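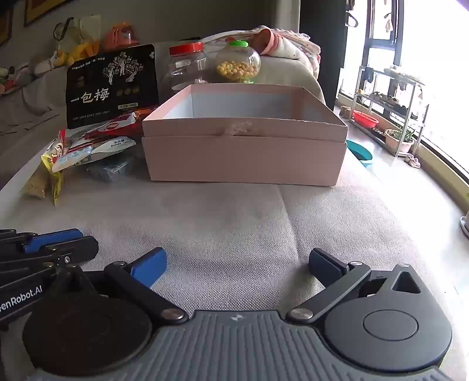

Prenadby 2.1 review: grasp planning and episode checking for two-finger grippers

I have been running Prenadby since May, first on the trial license and then on a paid seat. It does three jobs. It segments the objects on a surface, proposes grasps for a two-finger gripper, and goes through recorded demonstrations to flag the ones you probably don't want to train on. We had separate scripts for all three before, and I wanted to know if one package could replace them.

Our work is packing: snack packets, pouches and small jars from a soft surface into an open cardboard box. We record in homes, so the backgrounds are busy and the windows are bright.

Setup

Installation took one afternoon. The calibration wizard is good. It asks for the finger length, the maximum opening and the camera offset, then draws the closing line over the wrist view so you can see if you typed something wrong. I had the offset sign flipped and caught it right there. Petro Moroz set up the second machine from my exported config without any changes.

The manual is thin on two-arm setups. The setting that tells the planner to treat the other gripper as an obstacle is off by default and gets one line in an appendix. Turn it on before you do anything else.

Segmentation

Rigid items are fine. Jars with colored lids are picked up reliably, although the lid and the clear body sometimes come back as two objects. You can merge them with a rule, and the rule sticks.

Glossy film is the weak spot. When packets are piled on top of each other, the mask tends to follow the print and not the edge of the wrapper. A red and white packet may be split along its colors. Transparent packets in shadow are missed often enough that I lowered the confidence threshold for them, and then had to put up with false masks in the folds of the cloth. Version 2.0 was worse at this, so it is moving in the right direction.

Planning

The grasp proposals are sensible and come with a score and a short reason code. For flat packets the planner likes to come in across the narrow side, and I agree with it most of the time. For placing, it models the box as four walls and a floor. It does not understand that cardboard gives, and it has no notion of a worn or torn rim. I added a margin by hand above the front wall.

Planning time was never a problem on our desktop. On the laptop it was slow enough that I stopped using live preview.

Checking episodes

The checker is the part I would pay for by itself. I loaded 2039 episodes and left it running overnight. It passed 1749 and flagged the rest, mostly for dropped frames, long pauses and the target leaving the wrist view. Nélida Fuentealba and I went through a batch of the flagged ones by hand. We disagreed with 12, all of them with strong window light on one side of the picture. The exposure check has its own slider and ours was set too strict.

The review screen has keyboard shortcuts for accept, reject and trim. Trimming writes a new file and leaves the original alone. There is no undo across sessions, so be careful with bulk reject.

Support and price

I wrote to support twice. One answer came the same morning with a working patch. The other, about the two-arm setting, is still open. A seat is $841 a year, and the checker cannot be bought separately.

Verdict

We kept the checker and the calibration wizard and went back to our own segmentation for film packets. If you handle boxes, bottles and jars, you could probably use the whole thing as it comes. I'll look at it again when the next version is out.

Rating: 3.5 out of 5

Ignacio Alarcón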